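Arkwood Tenants' Letter

Laundry prices, storage, and the swap shelf
30 July 2022

Quick one this time. Moving stuff out of the way before August, so please read to the end even if you only care about the dryers.

First — laundry. The card system in the basement changes over next week. Old cards stop working, whatever is left on them gets moved to the new one if you bring the old one to the office. Bring the card, not the number. Wash stays at two dollars. Dry goes up a quarter. Yes, again. The contract with Varma came up in May and that was the better of the 2 offers we got, the other one wanted us to pay for the machines too.

The meter readings everyone asked for at the spring meeting: 969 loads in the Arkwood basement over the winter quarter, 1482 at the Cokau building across the lot. Same number of machines. So if you are stuck waiting at Cokau on a weekend evening, walk over. Your new card works in both.

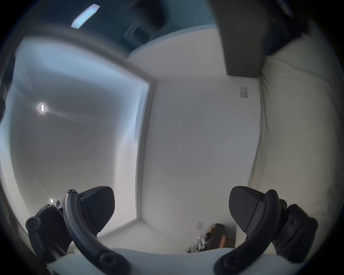

Photo: Arkwood Tenants' Letter

Things we get asked at the office, answered in one go:

Can I leave a load overnight? No. After 11 at night the room locks and the machines cut off mid cycle. Your clothes will sit there in the water till morning. Start your last wash by ten.

Can I take out someone elses load? Yes, if it has been done for fifteen minutes or more. Put it on the folding table, not the floor and not on top of the dryer. If it's wet, leave it wet. Please don't dry other people's things to be nice, we had a wool sweater come out the size of a mitten and it was a whole week of notes on the door.

Detergent? The high efficiency kind only. Two tablespoons for a full load, really. The repair guy pulled a sludge out of the left washer at Cokau that was nothing but old soap. Softener also gums up the drain and does towels no good at all.

Lint. Clean the screen before AND after. A dryer with a full screen takes another whole cycle, and now that's more quarters.

Now drying at home, for those of you skipping the price increase. Fine by us, with a couple of rules. Racks inside the apartment, ok. Racks on your own balcony, ok. Lines tied to the railings, not ok, the railings at Cokau are being repainted and the painters will cut anything they find. Nothing in the hallways — the fire inspector was clear on this and we'd rather not have that conversation twice.

If you dry indoors, open a window a little or run the bath fan. Moldy corners behind the wardrobe are the number one repair call in the cold months and a lot of them start with a wet rack in a closed bedroom. Heavy stuff like jeans and hoodies near the window, thin stuff anywhere. Shake t-shirts out hard before you hang them and smooth the seams by hand. Saves ironing. Fold them while they are a tiny bit cool and fully dry, if the hems feel damp they will smell by the time you want to wear them.

No folding table at home? Use the bed. Make it first.
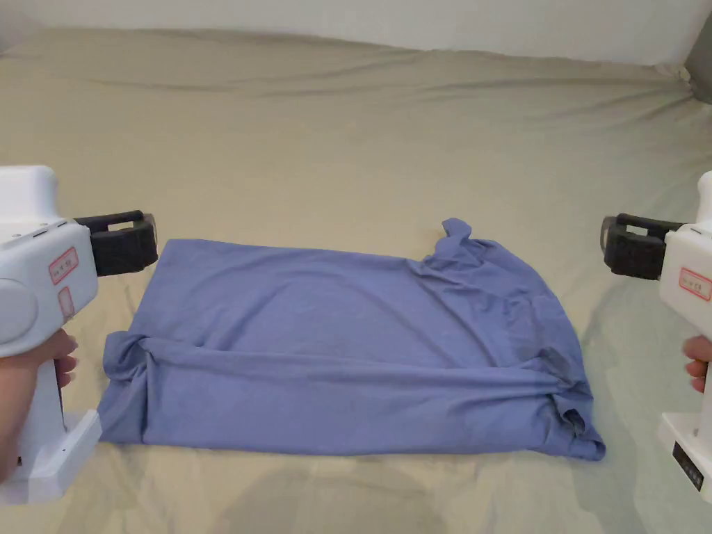

Blue T-shirt, partly folded, on a beige sheet.

Storage cages. We are opening the row at the back of the Arkwood basement, the one that had the old boiler parts in it. Small cages, good for suitcases, a bike with the front wheel off, winter bedding. Not good for anything that minds a bit of damp, so no books and no mattresses. First come first served, one per apartment to begin with, sign the sheet on the office door. If you already have a cage and never use it, hand the key back and we take it off your rent the same month.

Anything left in the hallway by the boiler room after next week goes to the charity pickup. There's a crib, a fish tank and a set of skis down there. Tell us if they're yours.

Swap shelf! Back up and running in the Hisetti Street entrance, left of the mailboxes. Clean clothes, kitchen things, kids books, working lamps. Folded please, in a bag with the size writen on it. Last time it turned into a heap in two days and people stopped looking. Kids clothes go fastest, adult shoes hardly ever go. No pillows, no car seats, no open food. If it's still there after two weeks take it back or it goes in the pickup with the skis.

Small stuff:

Recycling room key sticks. Lift the handle a bit while you turn. New lock is ordered.

Bikes chained to the Cokau ramp are blocking the ramp. Move them to the rack. The rack has space.

Whoever is after the recipe for the cold noodle salad from the yard lunch, it's pinned up in the laundry room next to the price list. Double the vinegar.

Water off in both buildings one morning in the second half of August for the valve work. Notice goes under your door with the date on it as soon as the plumber confirms. Fill a pot the night before.

Office hours are short next month, mornings only. For leaks and lost keys use the emergency number on the lobby board, for anything else put a note in the box and we get to it when we get to it. New laundry cards can be picked up any morning, have your apartment number ready.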